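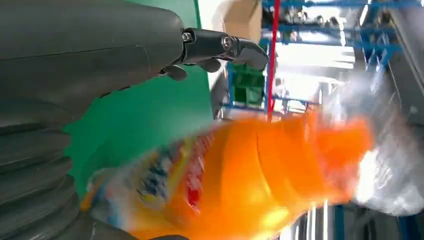 Jointed fingers, dark gray shell

Kayode Aliyu talks about journalism the way some people talk about their grandmother's kitchen, and he was well into a story about his first newsroom before I had my notebook open. He runs the Oltstead gathering for community reporters, which meets again on 5th September (registration closes at 200 places, so don't wait!).

"We started with 2 radio people and a borrowed projector," he told me, laughing. "Now Jendero sends a whole carload, and the student team from Ojo wants its own panel."

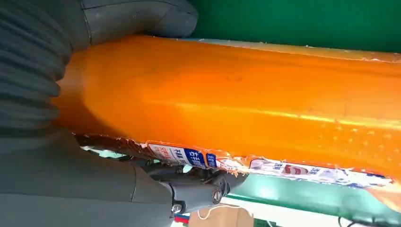
Who should come

Anyone who makes local news, he says, paid or unpaid. A seat costs $55, lunch included, and students can ask for help with travel. "Bring the story you couldn't finish. Somebody in that room will know who to call."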